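# Chapter 7: Texture and the Appearance of Interior Surfaces

Chapter 6 treated color as a property that could be measured on a flat, even sample. Few surfaces in a finished room meet that condition. Walls are rolled, troweled, or sprayed, tabletops are veined, and printed goods carry several inks within a short distance. This chapter deals with surfaces whose appearance changes from point to point and with the methods used to specify them.

By the end of the chapter the reader should be able to:

- separate texture from pattern in a written description of a surface;
- predict how the direction of light will change the look of a coarse finish;
- prepare a sample panel and record its viewing conditions;
- explain why two panels from the same batch can be judged different.

## 7.1 Texture and Pattern

In this book, *texture* means variation in the height of a surface. *Pattern* means variation in its color at constant height. A sheet of printed paper has pattern and very little texture. A wall finished with a single color of coarse plaster has texture and no pattern, although it may seem to have both once light falls across it.

The distinction matters in practice. A pattern looks much the same under light from any side, provided that the surface is matte. A texture does not. When the direction of the light changes, the small shadows on the surface move, and the surface may look darker, rougher, or even of a different hue.

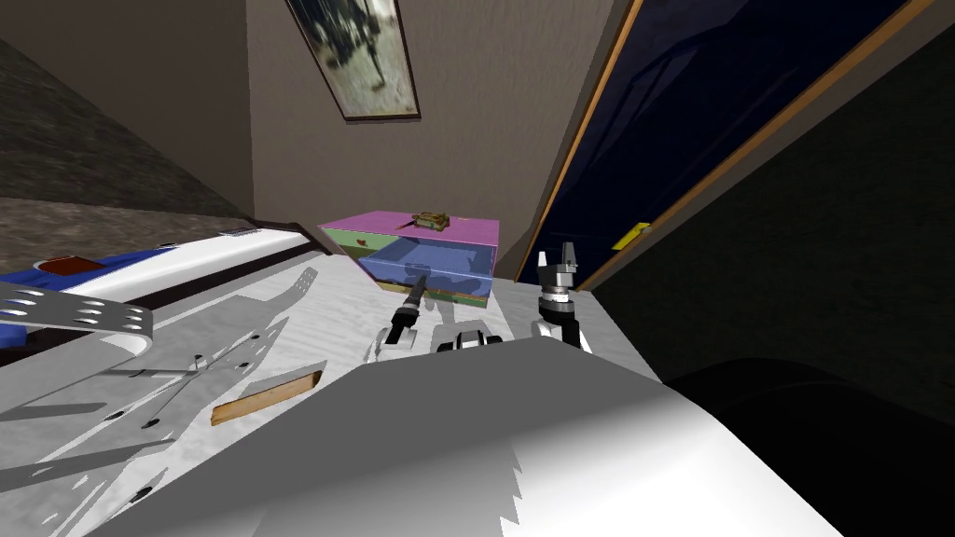 Many materials combine the two. Split stone has both color veins and relief. Polished stone keeps the veins and loses nearly all of the relief, and a printed imitation has only the veins. A specification that says "marble finish" therefore leaves open at least three surfaces, each of which will clean, wear, and reflect light differently. The supplier should be asked to state whether the veining is printed, cast, or natural, and whether the top coat is matte or glossy.

## 7.2 Stippled and Mottled Walls

A stippled finish is made by lifting wet material into small peaks with a roller, brush, or spray. Peak height depends on the thickness of the mix and on the tool. The usual fault is uneven peak height where one work area meets the next. It is hard to see in diffuse light and easy to see in light that skims the wall.

Light from one side produces a second effect. Brightness falls off with distance from the source, so a wall of uniform color grades from light to dark along its length. Observers tend to discount this grading when they can see the whole room. They discount it poorly when they see only part of the wall, and this is a common source of disputes over color match.
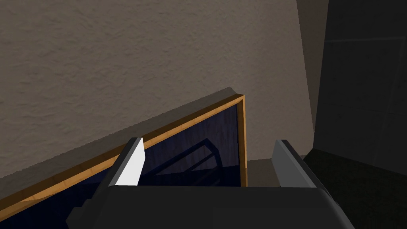 *Figure 7.2. Mottled beige wall, lighter toward the left and darker toward the right.*

Sharada Arumugam examined the effect in the Urstead trials. Panels coated with Bidoment, a sprayed mineral finish, were mounted in a corridor with one window at its end. Observers were asked to mark each panel as matching or not matching a reference held at the window end. Of 491 judgments, 39 were reversed when the same panel was moved to the opposite end. No panel had been recoated between viewings.

Arumugam drew two rules from the trials, and both are used in the rest of this chapter:

1. The reference and the test panel must be viewed side by side.
2. The position of the light must be written down with the result.

## 7.3 Corners, Trim, and Adjacent Surfaces

A surface is seldom judged alone. The eye compares it with whatever lies beside it, and a strong edge between the two makes the comparison sharper. A gray wall next to orange-toned trim will seem slightly bluer than the same wall next to white trim. The shift is called *simultaneous contrast* and was introduced in Section 6.4.
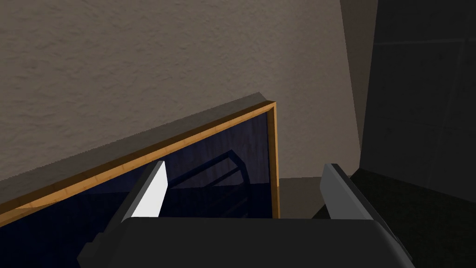 Corners present a related problem. Two walls coated from the same container meet at an angle, and each receives a different amount of light. The difference in brightness at the corner line can exceed the difference between neighboring chips on a paint card. It should not be corrected with paint. A tint that balances the corner in the morning will unbalance it by late afternoon.

Where a room has large areas of trim, the sample panel should include a strip of the trim material along one edge. Ferhat Duman recommends a panel 900 mm wide with a trim strip of 55 mm. Smaller panels may be used for smooth paint but are not suitable for coarse stipple, where too few peaks are visible to give a fair impression of the finish.

## 7.4 Translucent and Printed Surfaces

The methods given so far assume that light is returned from the outer face of the material. In a translucent sheet, part of the light passes through and returns from whatever lies behind it. The color seen is then a mixture, and it changes when the backing changes. A translucent sample must be measured twice, once over black and once over white, and both readings must be reported.

A busy print on a translucent sheet is more difficult. Neighboring inks differ in how much light they pass, so the backing shows through some parts of the print more than others. An average reading over the full sheet has little meaning. Each main color area should be read separately, and an opaque part of the same article, such as a lid, should be treated as a separate material.
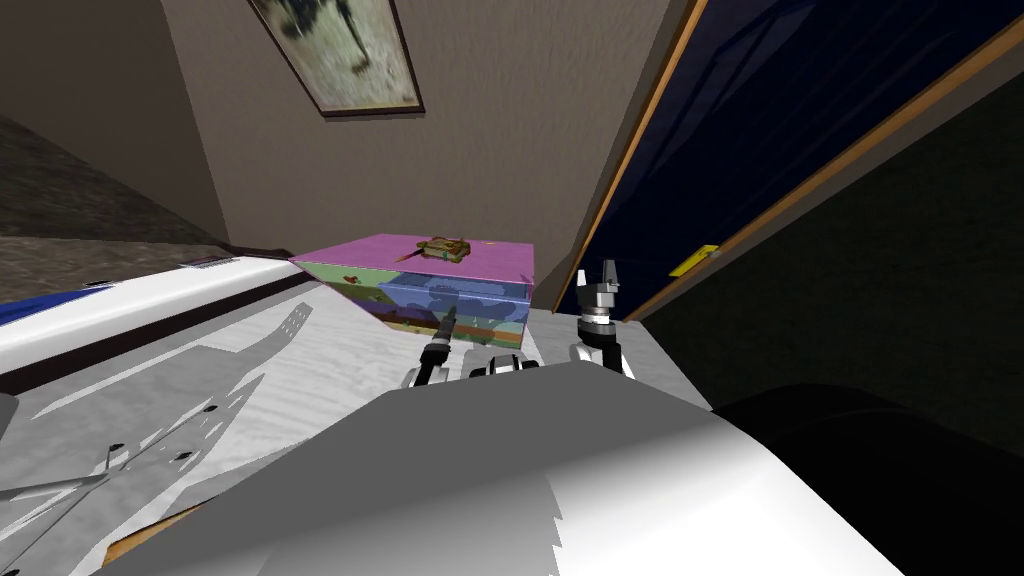 ## Review Terms

**Mottle:** irregular variation in tone over a surface, from any cause.

**Pattern:** variation in color at constant height.

**Simultaneous contrast:** a shift in the apparent color of an area caused by the color next to it.

**Skimming light:** light that meets a surface at a very small angle to its plane.

**Texture:** variation in the height of a surface.

Section 7.5 begins with the preparation of sample panels and the form on which their viewing conditions are recorded.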